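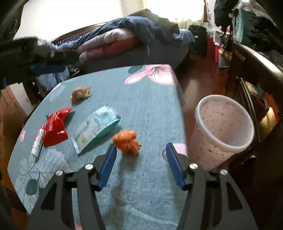
bedside table. orange dog is staying, everything else is up for debate

ok doing the spare room tonight. Rohani gets here in April and I keep saying I'll do it and then I don't. thread so I can't back out

rule is nothing on the little table that isn't a lamp, a book or a dog

wipes: drawer. the snack wrapper: trash, obviously, the wastebasket is RIGHT THERE on the floor. and empty. I have no defense

white tube with the pink cap goes to the bathroom. I have been looking for hand cream for two weeks and there's a decent chance I own four of them

the tan animal at the back. Stanisława says bear, I say very tired sheep. she gave it to me so I guess she'd know

tablecloth stays too. big pink flower, teal gray, my kind of thing. Dariusz calls it the restaurant cloth. Dariusz doesn't live here

7:40 pm. table done. took 12 minutes including the argument about the sheep

blankets next. the pile on the bench got out of hand over the winter, navy, pink, red, some white in there, and I don't think any of them match a bed we own

keeping: navy, red. washing: all of it, it smells like closet. the pink one goes to Jarosław for the dog (real dog, not orange)

does anybody know if you can wash a blue plaid thing with a red blanket. asking now, before, for once

ok two people said cold and one said don't. going with cold

books under the bed rail. these are the kids' ones, all the red and yellow and green spines. was going to box them up and then sat on the floor and read one for half an hour. so that's where the evening went

box from Besstead is too small anyway. says it holds 500 cubic something, it holds nine books and a bad mood

fine the books stay. Rohani's little one can have them

8:55. first load in. floor swept, found a sock and a Skyrme loyalty card that expired

looked at new bedside lamps on the Jasitz site, 270 for the one I like. no. the old one from the hall is getting a new bulb and thats that

still to do: curtains, under the bed, the drawer I just shoved the wipes into

Sławomir wants to know why the orange dog gets a whole table. because he has nice curly fur and he doesnt leave wrappers around, Sławomir

more tomorow, load two is beeping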